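How to Cook a Pot of Beans in an Electric Cooking Pot

Posted in Kitchen Basics, filed under Beans and Grains

I grew up in a house where beans came out of a can, and I have nothing against those cans (there are four of them in my cupboard right now, if you want to come and look). But a few winters ago I moved into a little place on Rirside with a stove that had one good burner and one burner that did whatever it pleased, and I bought an electric cooking pot to get by. The first thing I made in it was a pound of pinto beans. I ate them for most of a week, in tortillas and over rice and once, late at night, straight out of the refrigerator with a spoon, and I have been making beans that way ever since.

This is a long page for something so plain, I know. If you are in a hurry, skip down to the steps and come back for the chatter while the beans are cooking. You'll have time!

What you'll need

1 pound dried beans (pinto, black, navy or great northern; please see the note on kidney beans below)
Water for soaking, plus 8 cups fresh water for cooking
1 medium onion, peeled and cut in half
3 cloves garlic, smashed with the side of a knife
2 bay leaves
2 tablespoons olive oil
1 tablespoon kosher salt for the soak, and more for the pot
A splash of vinegar at the end

You also want a pot with plenty of room in it. A pound of beans swells up to something like three times what you started with, and they like to move around in their water. If your pot is one of the small ones meant for noodles and soup for one, cut everything in half. 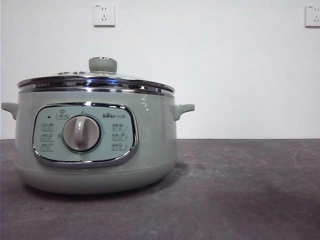

As for the beans themselves, buy them from a store where people buy a lot of beans. Old beans take forever and some of them never get soft at all, and you can't tell by looking at the bag. I used to blame my water, then my salt, then my cooking, when the trouble was a bag that had probably been on the shelf since before I learned to drive. I get mine from the bulk bins at Kernis these days, and I write the month on a piece of tape when I fill the jar. The jar I'm working through now says May.

A word about kidney beans

Red kidney beans, and white kidney beans too, have a natural toxin in them that can make you very sick if they aren't boiled hard. A slow cooker on low doesn't get hot enough to take care of it. If you want to use them, soak them for at least five hours, throw that water out, and boil them in fresh water at a real, rolling boil for ten minutes before you turn anything down. I give them half an hour, to be on the safe side. Never taste one to see if it's done until it has had its boil.

The steps

1. Pick over the beans. Pour them onto a plate or a baking sheet, a cup at a time, and push them across with your fingers. You're looking for little stones, clumps of dirt, and beans that are shriveled or broken. Most bags have none and then one day a bag has two, and you will be so glad you looked. Rinse them in a colander when you're through.

2. Soak them overnight. Put the beans in your biggest bowl, stir in the tablespoon of salt, and cover them with cold water by a good three inches. Salt in the soak does not make beans tough, whatever your aunt told you (mine told me too). It seasons them all the way in and helps the skins stay whole. If your kitchen is warm, put the bowl in the refrigerator.

3. Clear a spot for the pot. You want it on a flat, dry surface that can take some heat, with the cord well back from the front and nothing hanging low above it. Steam is hard on the underside of cabinets — I have a warped strip of trim in my old kitchen to prove it — so pull the pot forward a little if there's a shelf overhead. Wipe the surface down before you start, too, because a damp patch under an appliance is no good for either one.

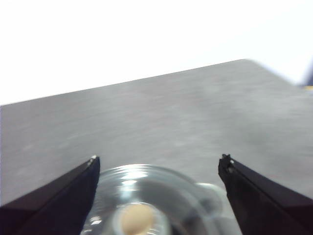
4. Drain, rinse, and fill. Tip out the soaking water, rinse the beans, and put them in the pot with the onion, garlic, bay leaves, oil and 8 cups of fresh water. Stay under the fill line. Beans foam when they come up to a boil, and a pot that's too full will make a sticky mess.

5. Boil first, then simmer. Put the pot on high with the lid off until it's bubbling well, and keep it there for ten minutes. Skim the foam if you feel like it. Then turn it down until you see only a lazy bubble now and again, and set the lid on a little crooked. If your pot goes by temperature, try 200 degrees Fahrenheit and adjust from there.

6. Check at 50 minutes. Fish out five beans and eat them all. One soft bean doesn't mean much, but five will give you the truth. If any are chalky in the middle, keep going and check every 15 minutes, adding hot water if the tops are poking out.

7. Season and rest. Salt the broth until it tastes like good soup, add the vinegar, and turn off the heat. Let everything sit for half an hour, if you can stand to wait.

Keeping the leftovers

Store the beans in their broth, in shallow containers, and get them into the refrigerator within two hours. They'll keep for 4 days, and they freeze beautifully for a few months. Leave an inch of space at the top of each container.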